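Re-felting a shed roof, quick version. Writing this up before I forget what I did.

Shed is the small one behind the Jendham allotments, pent roof, one slope. If yours has a ridge in the middle it's the same job twice plus a capping strip, see the end.

## What you need

- Felt. I used the mid-weight green mineral stuff. Don't buy the thinnest, it tears while you're carrying it
- Clout nails, galvanised, short ones. 10 mm if your boards are thin, longer if not
- Felt adhesive, one tin
- Stanley knife and spare blades. Felt eats blades
- Hammer, straight edge, chalk, bucket for the old nails
- A ladder that someone is holding

## Getting the old stuff off

Pull it from the bottom edge up. Mostly comes away in sheets, then you're left with five hundred nails. 590 in my bucket, I did count, it was raining and I was sat inside waiting for it to stop. Pull every one or bash them flat. One left proud will come through the new felt by next winter.

Sweep it. Check the boards. Poke anything dark with a screwdriver, if it goes in soft, that board's coming out. I swapped two. Then leave the lot to dry, a full day if you can. Felt over damp boards bubbles.

## Cutting

Roll it out flat on the ground the night before. It relaxes. Cold felt cracks if you bend it sharply so don't do this in January, I did the first shed in January and had to redo a corner.

Measure the roof length, add 50 mm each end for the overhang. Mine was 2000 long so cut at 2100. Standard roll is near enough a metre wide (mine said 914 on the wrapper, older size, check yours before working out your overlaps). Cut from the back, the mineral side ruins the blade.

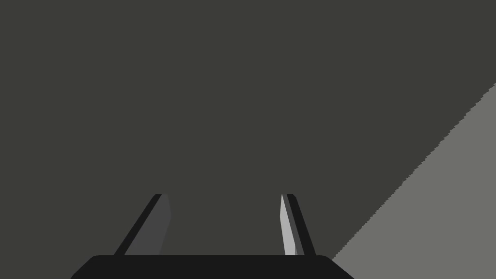 Usha Rai wrote in after the first version of this page to say her overlaps had leaked, and that she'd started with the top strip and tucked the next one under it, which sounded easier and wasn't. She also said the adhesive wants longer than the tin tells you before you press the lap down, and to do the bottom strip entirely before even opening the second roll.

She's right on all of it. Bottom strip first, always.

## Laying it

1. Bottom strip on, 50 mm hanging over the eaves. Chalk line helps, otherwise it wanders.
2. Nail the top edge only, every 500 mm or so. Just holding it.
3. Fold the overhang down at the eaves, nail close, every 50 mm.
4. Spread adhesive along the top 75 mm of the strip. Thin. Leave it to go tacky.
5. Next strip over the top, lapping by that 75 mm. Press down, walk your hands along it, then nail the lap.
6. Carry on up. Last strip folds over the top edge and gets nailed down the back.

Pull it snug but dont stretch it. Any wrinkle you leave in is a wrinkle forever.

## Corners

Fold like wrapping a present. Cut out the spare triangle, dab of adhesive under, two nails. Don't cut right into the corner itself or that's where the water goes.

Battens down the sides after if you get wind. I had some offcuts from the Orlow job, treated, screwed on with the felt sandwiched behind. Looks tidier too.

## Ridge roofs

Do both slopes as above, stop at the ridge. Then a strip 300 mm wide bent over the top, glued all the way accross and nailed along both lower edges.

## Left to do

Gutter. Also the window putty, seperate page when I get to it. Spare felt is rolled up inside the shed standing on end, don't lay it flat, it goes oval.

Updated May 4, 2021, overlap bit added.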